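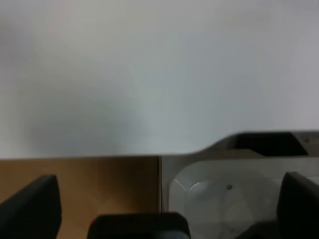
Langat Student Wellness Club - Opinion

I switched from coffee to plain green tea in October, and I have become a bit of a bore on the subject. I love it! Two cups before my morning seminar, no powders, no capsules, no "focus stack" with a label I need a chemistry degree to read.

My roommate Nanna Fogh takes 100 mg caffeine tablets and swears by them. Fair enough, she knows exactly what she's getting. What bugs me is the stuff sold as a "brain blend" where the amounts are hidden. If a company wants 25 dollars for a jar, it can print how much of each thing is in there. I'd make that the rule tomorrow.

Tea has caffeine too, of course, and I still can't drink it after 4 p.m. without lying awake. But I like the kettle, the wait, the ten minutes away from my laptop - all of that seems to help me as much as whatever is in the cup. Try it for a couple of weeks before you order anything with a lightning bolt on the lid.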